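Two-arm cell for small parts, what to spend on and what to skip

Forum: Automation and Equipment > Purchasing and Planning

ledesma_c
Posts: 212
25 Apr 2020

I have to turn in an equipment plan for next year and I'd like some eyes on it before it goes to my boss. We do small part sorting and kitting at Tollholm. Right now it's all by hand. I want to put in a bench cell with two arms, both on rails, table between them.

I've been building the cell in simulation since March so I can work out reach and gripper size before we sign anything. The test job is simple. Blocks on the table, pick them up, pass from one arm to the other where needed, put them in a shallow tray. Our real parts are close enough in size to the blocks.

My open questions are:

Whether to buy both arms at once or one now and one in the next budget year.
Whether the rails are worth it.
How much to hold back for grippers. I've got 775 per gripper from Skutitz and I don't know if that's normal.

The view from one of the wrists, with the other arm over the part: 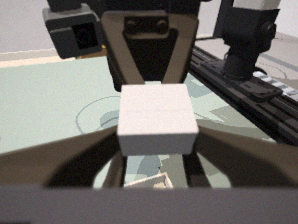
White cube between the two grippers, simulated cell

As far as I can tell the room between the two grippers is the tight spot. If I go up a size in fingers I think I lose it.

Crisóforo

bench_rat
Posts: 1,804

Buy one arm. Get it working for a year. Then you'll know what the second one is for. I've watched two shops buy a pair and run one.

What's the cycle time you need? You didn't say.

ledesma_c
Posts: 213

2000 parts a shift, split over two benches at the moment. The cell would take one bench's worth to start.

Ona Grigaitė
Posts: 649

I don't agree with bench_rat on this one. If the job has handoffs in it, one arm tells you very little. You'd spend the year writing a program for one arm with a fixture, and then throw most of it out when the second one comes. We did that with our first Bruteck cell. The fixture cost us more hours than the arm did.

If there are no real handoffs, then yes, buy one.

So Crisóforo, how many of your part numbers need to change hands? Go through the list before you ask for money.

On the 775, ask what comes with it. Ours came without the mounting plate and without the cable, and the cable had a lead time of 5 weeks. The arm sat there the whole time.

bench_rat
Posts: 1,805

Fair about the handoffs. Most people who tell me they need them are really just flipping a part over, and a flip station does that for the price of lunch.

On rails I'd say no. A rail is one more thing to level and one more thing to keep clean. Bolt the arm down where it needs to be.

ledesma_c
Posts: 214

I went through the list. A bit under half the part numbers get turned over and the rest go straight in the tray. Of the ones that get turned over, most also need to end up on the other side of the table, so a flip station doesn't cover it alone.

Where I go back and forth is cable routing. In the model the cables are easy, they go where I put them. On the real thing I need to budget for clips, sleeves, strain relief, and whoever is going to redo it the first time it rubs through. I had nothing in the plan for that and now I've put in a line for it. 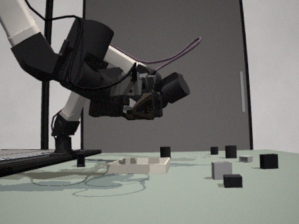 The other thing I hadn't priced is the tray itself. I drew one with slanted sides because that's what we have on the shelf. If the gripper has to go down inside it, the slant eats into the room I've got, so I may end up paying for straight-sided trays across the whole line. That's a lot of trays.

Ona Grigaitė
Posts: 650

Don't change the trays yet. Let go of the part a little higher and see if it lands all right. If your parts can take a short drop you've saved the whole line item. If they can't, then price trays.

For cables I'd put in a full spare set per arm from day one. They're cheap next to a stopped line. Put it in the purchase, don't leave it for the maintenance budget, you will never get it out of maintenance.

I'd keep the rails, by the way. We moved our arms four times in the first few months. With them bolted to the floor that's a contractor every time.

bench_rat
Posts: 1,806

Four times says to me the layout wasn't done before you bought. He's doing the layout now. That's the point of the simulation.

Ona Grigaitė
Posts: 651

We had a layout too. Then the parts changed.

kt_mills
Posts: 38

Has anyone here bought from Kalinowski? They quote the arm, rail and gripper as one package and the total came in lower for us than buying the pieces apart. Downside is you're on their gripper. Changing fingers means going back to them, and the minimum charge was 2000 the last time I asked, even for one set.

ledesma_c
Posts: 215

I have their quote. I didn't know about the minimum charge, it's not on there. Thanks. We change fingers a lot, so that could wipe out the savings.

bench_rat
Posts: 1,807

Get the finger drawings in writing before you pay. If you can have fingers made locally then the minimum doesn't matter.

ledesma_c
Posts: 216

Current version of the plan, for anyone following along:

Two arms, same order. Both on rails, but I'm asking for a price with and without so my boss can see the difference.
Four grippers, so one spare per arm. Skutitz unless Kalinowski will hand over drawings.
Spare cable set per arm, in the purchase.
Trays stay as they are until the drop test is done.
Guarding and install as separate lines. I had them lumped together before.

I still don't have a good number for training. Two people would need it.

Ona Grigaitė
Posts: 652

Send three. One of them will change jobs.

bench_rat
Posts: 1,808

I'd still start with one arm, but the plan reads fine. Post the install quote when you get it, I'd like to compare it with ours.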